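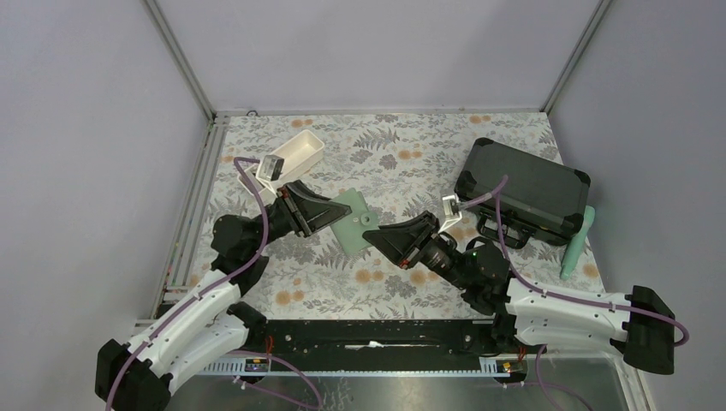 In defence of the card holder

My telephone can now pay for bread, open the door of my gym and prove that I am a member of the library. I use it for all these things and I do not complain. Still I keep a card holder, a small one with a cover and plastic sleeves, and I think more people should go back to having one.

The discussion started with my colleague Joris De Graaf, who moved all his cards into an application called Kistico last December. He showed me with pride. Each shop was a coloured square, and when he pressed on the square a code appeared. He asked me why I still carry plastic. I did not have a good answer that day, so this is the answer, a bit late.

First, a card does not need a battery. This argument is old and everybody knows it, but it stays true. I have stood behind people at the till who were shaking a dark telephone as if it was a bottle of ketchup.

Second, and this is more important to me, a holder has a size. When the sleeves are full, you must decide. An application never asks you to decide. Joris has a card for a shoe shop which closed, and he will have it until he dies, because it costs him nothing to keep it.

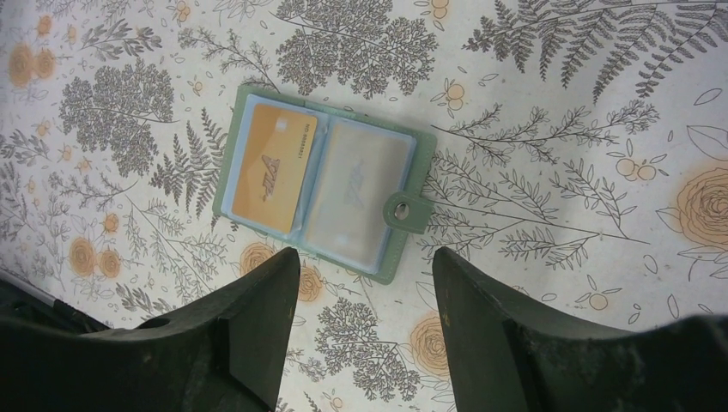

Open and flat, with a gold card on the left and a pale one on the right.

I sort my own holder twice a year, on the table, with the cloth still on it. I take every card out and I ask when I used it the last time. The card from Olleo, where I buy paint, always stays. The card from the Metolwood swimming pool stays too, although I admit that I went there only 4 times. A few others go in the drawer, and from the drawer, later, in the bin. It takes me less time than one cup of coffee, and afterwards the holder closes again without force, which is a small pleasure.

My wife says I could do the same with the telephone. It is possible, of course. But I have never met a person who sits down in the evening to tidy an application.

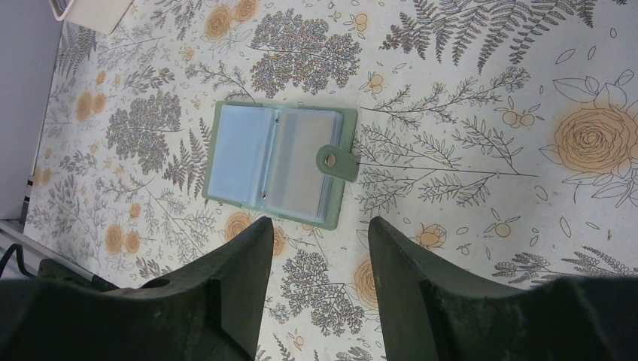 There is also the question of what kind of holder. I am against the hard metal boxes that push the cards up like a fan. They look clever in the shop, but you see only the top edges and you must guess. I prefer the type that opens as a little book, with clear sleeves and a strap with a snap button. You turn the sleeves and you see each card completely. I bought mine at Ait Brahim, a leather goods shop near the station, and the man there told me that he sells fewer every year. He said it without sadness. He sells more telephone covers instead.

I will be fair and say what is bad. Plastic sleeves are sometimes tight, and if your fingers are cold the card does not want to come out. You pull, and the neighbour in the queue looks at you. Also, if you lose the holder you lose everything in one moment, while Joris can get his coloured squares back on a new telephone. For this reason I keep my bank card in another pocket, and I advise you to do the same.
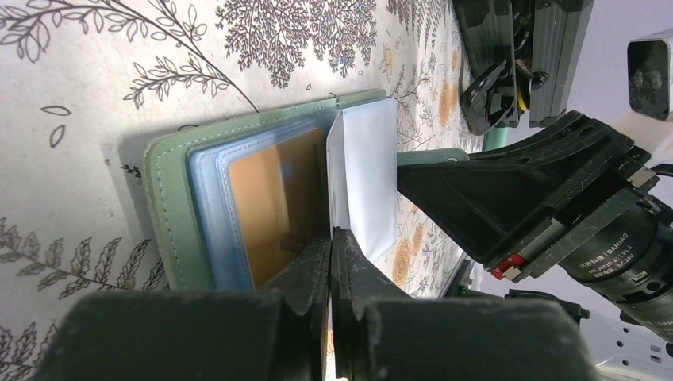
A white card upright beside the sleeves, a tan-orange one under the blue plastic.

What I like the most is difficult to explain in my second language. When a card goes into its sleeve, I know where it is. My hand knows it also. I can find the library card in the dark of a winter bus, third sleeve from the front, without looking and without a password.

Joris read the first version of this text and he is not convinced. He did ask me, however, if Ait Brahim has the holder in brown.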